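Stop averaging the failures away

Jan 2, 2024

I review a fair number of write-ups on cheap robot arms, mostly from small labs and a few hobby groups, and I have come to dislike the headline success rate. It is the first number in the summary and often the only one people repeat. I think it should be moved to the back, or dropped, and replaced with a plain table of where the arm missed.

Take the Nurel trials, which I helped run in November. The task was as small as these tasks get. A block goes down on a sheet of paper, the arm lowers its gripper to it, picks it up and sets it back at a marked spot. We did 601 attempts and 556 of them ended with the block where it should be. That comes to 92.5 percent, a number I could put on a slide and get nods for.

The same log sorted by starting position says something else. Of the 45 failures, 20 came from a strip near the far end of the arm's reach that made up a small part of the test area. Close in, the policy almost never dropped anything. If we had tested a little less at the far end, the headline would have gone up with no change to the robot at all. If we had tested there more, it would have gone down. So the 92.5 measures our choice of positions about as much as it measures the method. 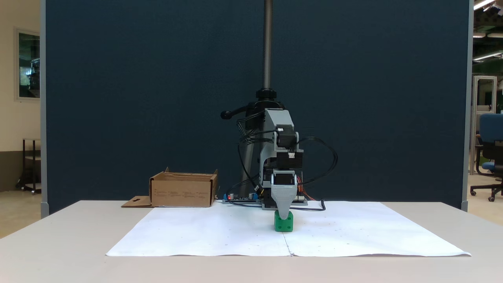 Mwajuma Mussa disagreed with a draft of this and wrote back that a single rate is still the only thing that lets two groups compare at all, and that a table of misses from Rumport and a table of misses from Halás would just sit side by side with no way to rank them. She would keep the headline and require a fixed set of starting positions.

I agree with half of that. A fixed set would help a lot, and I would sign up for one tomorrow. But ranking is a poor reason to keep a number that moves with the test layout. Someone building on a method needs to know if it fails at long reach, or on the second grasp after a slip, or when the block is turned 45 degrees. Those are different problems with different fixes. A worn joint and a thin training set can both cost you five points.

The Jitlow report is the one I point people to. They trained on 384 demonstrations, gave the rate in a footnote, and spent two pages on misses grouped by position and by block angle. From those pages we could tell that their trouble was angle and ours was reach, and we stopped copying their camera setup, as it was solving something we didn't have.

Sorting our own log took an afternoon. The columns were already there: start position, angle, outcome, and a short note on each failure. Most groups record at least that much and then throw it out when they write the thing up.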